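Washer 2 stops with fault 264 part way through the rinse
Posted by Mekdes Dinsa, June
Status: closed

Site: Clalldale laundry room, ground floor
Machine: Tefera front loader, washer 2 of three, fed from the shared cold main
Controller: Cindetska panel, original firmware

Reported fault

Washer 2 starts normally, fills, washes and drains, then stops on the second rinse with 264 on the display and the door locked. The user has to hold the cancel button until the drum empties before the door will open. Clothes come out soapy. The fault doesn't happen on every load. It is worse in the mornings.

The panel guide lists 264 as "fill time exceeded". The controller opens the inlet valve and expects to see the working level within 180 seconds. If it doesn't, it closes the valve and stops.

Log

07:40. Ran an empty cotton cycle with the other two machines off. Completed. No fault.

09:10. Ran the same cycle with washers 1 and 3 both in use. Stopped on second rinse, 264. So it does look like supply, but washers 1 and 3 finished without trouble on the same pipe.

09:35. Shut the isolator behind washer 2 and took the hose off. The mesh filter in the valve inlet had a fair amount of grit in it and one flake of something green. Cleaned it under the tap with an old toothbrush and put it back. Hose washer was flattened so I replaced that too. No leak on reopening.

10:20. Cotton cycle with 1 and 3 running. Got through the first rinse, stopped on the second. 264 again.

10:45. Put the hose into a bucket and opened the isolator fully. The flow was poor and got poorer when washer 1 started filling. Did the same with the hose from washer 3 and the flow was fine. Swapped the two hoses over in case ours was collapsing inside. No difference, so the hose is good.

11:15. Isolator handle on washer 2 turns the full quarter but feels slack. Marked the spindle with a pencil line and turned it again - the spindle stops well short of where the handle stops. The valve was never more than part open, whatever the handle said.

11:30. Asked the building office for a shutdown of the cold main. Earliest they could offer was the following morning. Put a notice on washer 2.

Second visit

06:50. Main off. Removed the old isolator. The flats on the spindle were worn round. Fitted a new full-bore lever valve with fresh fibre washers on both sides.

07:15. Main back on, run to the drain for a few minutes to clear the brown water. Bucket test gives a strong flow, and it holds up with both other machines filling.

07:30. Cotton cycle with 1 and 3 running. Completed.

08:40. Repeated. Completed. Meter reading before and after gives 117 litres for the cycle, which seems high for this size of drum. I had expected less.

09:00. Looked at the settings. Someone had switched on "extra rinse" in the service menu, so it applied to every programme and didn't show on the front. This is probably why washer 2 had trouble and the others didn't show anything at all: more fills per load, so more chances to run out of time. Switched it off.

Follow-up: rinse quality

One of the regular users asked if the loads would still be clean with the extra rinse off. Fair question. I ran a mixed load on the normal programme with a dose of Pasus liquid measured to the lower line on the cap. Last rinse water was clear and had no foam on it when caught in a jug at the drain hose.

After that, a load of small coloured squares we keep for wiping down, washed together on a cool programme and dried on the rack. No stiffness and no powdery marks on any of them. I check for marks on a dark surface as it is easier to see detergent dust there than on the white worktop. 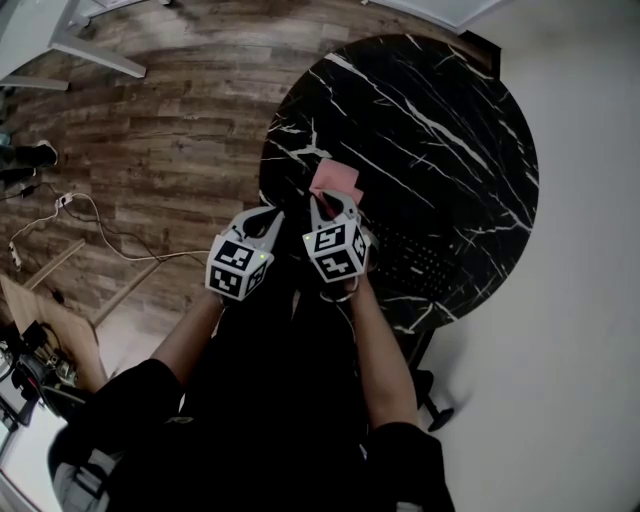

Pink cloth square on the black round table.

If you want to do the same check, give the dry cloth a firm shake over something dark and run a finger across the surface. A gritty feel means powder that hasn't dissolved, and that is usually too much in the drawer. With liquid you are more likely to get a slick feel on the cloth itself.

Cause

Worn isolating valve restricting the cold feed, made worse by a hidden extra rinse setting. The dirty filter didn't help but cleaning it alone did not clear the fault.

Work done

Filter cleaned, hose washer replaced, isolator replaced, extra rinse switched off in the service menu. Notice removed.

Still to do

The isolators on washers 1 and 3 are the same age and type. They pass a bucket test today but I would change both at the next shutdown. The drawer on washer 3 sticks and has its own ticket.

Note for anyone with the same code: leave the machine off at the wall for 15 minutes before going into the service menu on this panel. If you only cancel the programme, it keeps the fault in memory and won't let you change anything.

Comments (4)

dripdry: Had 264 on ours for months and the engineer wanted to replace the pressure sensor. Bucket test first, it costs nothing. Ours was a kinked hose behind the plinth.

Mekdes Dinsa: Agreed. I would only look at the sensor if the drum is visibly filling past the normal level and the code still comes up.

flat_nine: Does the extra rinse stay off after a power cut? Mine seems to come back on.

Mekdes Dinsa: It has stayed off here, but we've only had the one short cut. Check that you are holding the button until the beep when you leave the menu. It doesn't save if you just let it time out.

Related tickets

Washer 3 detergent drawer sticking
Tumble dryer takes two cycles to dry towels
Service menu on Cindetska panels: how to get in and out
Brown water after main shutdown
Washer 1 walks forward on fast spin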